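Betia shared workshop, two-arm build
Notes for week 4: cable routing and first moves
Last updated: November

Do the cabling before you write any motion code. The camera on each gripper has its own cable, and that cable has to follow the wrist through its full travel. Leave a loop at every joint. Move the arm by hand with the power off and watch for the spot where the slack runs out – usually the wrist.

Power up one arm at a time. Check the servo lights, then send it to the home position at low speed.

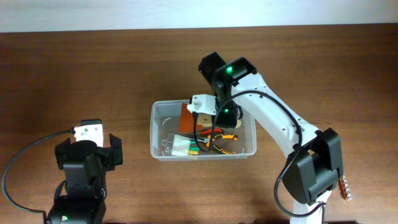 For the first pick, use one arm only and keep the other parked with its gripper open. Lower to the rim of the bin, stop, then go down in small steps. Set the speed limit to 91 and raise it after ten clean runs.

Bring your logs on Saturday.

Comments

Flynn Ormsby: Is the speed limit per joint or for the whole arm?

Kojo Opoku: Per joint. I'll add that.

Cremilda Barros: My wrist cable needed a longer loop than the one in the notes.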